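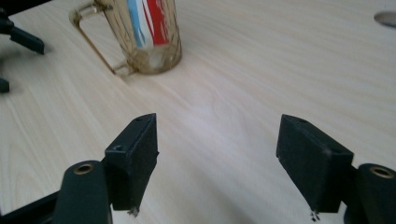

22 October 2021 – Skulau branch, handle approach

Carried on from the planner changes. Yesterday's build put the grasp centre inside the mug body on most replays, and I wanted to know whether the fault sat in the perception node or in the frame conversion after it. Spent the first two hours assuming perception. Wrong guess, though a few things turned up on the way.

The mug is clear glass with a faint amber tint, and the segmenter treats the wall as background wherever pale table shows through. What it does find, with great confidence, is the striped thing standing inside. Red, white and light blue against a light wood grain gives a very clean edge, so the mask closes round the stripes and drops the glass. The handle survives only as a few loose fragments, because the opening in it is the same colour as everything behind it. Raised the mask threshold, which removed the fragments. Lowered it, which brought them back together with a good deal of tabletop.

The base is worse. There is a cloudy patch in the middle of it, and I can't tell from the image whether it is residue or a reflection of the striped object. The network can't either. It scores the patch as solid, and the height estimate is then taken from the wrong point.

Left the network alone after that and went to the conversion.

Replayed 121 logged approaches through the Sturdale tracker with the detector output replaced by hand-marked handle points. If perception were the only fault, the grasp centre should have gone to the handle. It did not. The offset was still there, in the same direction every time, which ruled out noise. Direction was constant in the tool frame and not in the table frame. That should have been my first plot.

Cause: the camera-to-fingertip transform is read once at start-up and cached. The calibration script writes a new one, the tracker never looks again, and the planner reads the new one directly. Two nodes, two transforms. The difference is 6 mm along the closing axis, enough to miss a thin handle and not enough to look silly in the viewer.

Fixed by moving the transform into the shared parameter store and having both nodes subscribe. Added a check that refuses to plan if the two disagree. The check fired at once, on the third node I had forgotten, the one that draws the overlay. So the overlay has been wrong as well, for an unknown length of time, and some of my notes from earlier in October were made by looking at it. I have marked those entries as doubtful and will not redo them unless something depends on them.

Rerun of the same logs after the fix: grasp centre on the handle with hand-marked points, still inside the body with the detector. That is the result I expected and I can now work on one fault at a time.

Finger mask. The static mask that hides the two black finger blocks from the detector was drawn for the old pads and is too tight. The brass rings on the arms fall outside it, one on each side near the bottom of the image, and the detector has been reporting them as small round objects at nearly equal height. They were being filtered later by a size rule, so no harm was done, but it wastes proposals. Redrew it a little larger. It also needs some margin under the fingertips, where a few specks hang off the lower corners and flicker in and out of the mask edge.

The grey disc at the upper right of the view is still detected as a lid. Added it to the ignore list by position. This is a poor fix and will break the moment the view shifts. Left a comment saying so.

Tried the Keskinen filter on the mug track in place of the plain average. With 1,000 samples per update it is too slow for the control loop; at 923 frames into the longest log it was lagging by more than a second. Dropped the sample count until it kept up, by which point it was no better than the average. Reverted. Might be worth another go if the weights are computed in one batch, but not this week.

One thing I did not expect: the planner prefers to come in across the body of the mug even when the handle points are perfect, because the cost for wrist rotation is set higher than the cost for a wide opening. Halved the rotation cost. Two replays in the set now pick an approach that passes under table height, so there is a missing constraint somewhere in the Skastine collision model. Table plane is present in the config. Whether it is loaded is another question.

Open for tomorrow:
– confirm the table plane is loaded
– mark handles by hand on the remaining clear glass logs
– try edge features for the glass, ignoring colour
– delete the cached transform code completely, it is still in there behind a flag

Committed everything except the Keskinen work. Tests pass, apart from the overlay one, which compares against an image made with the old transform and so ought to fail.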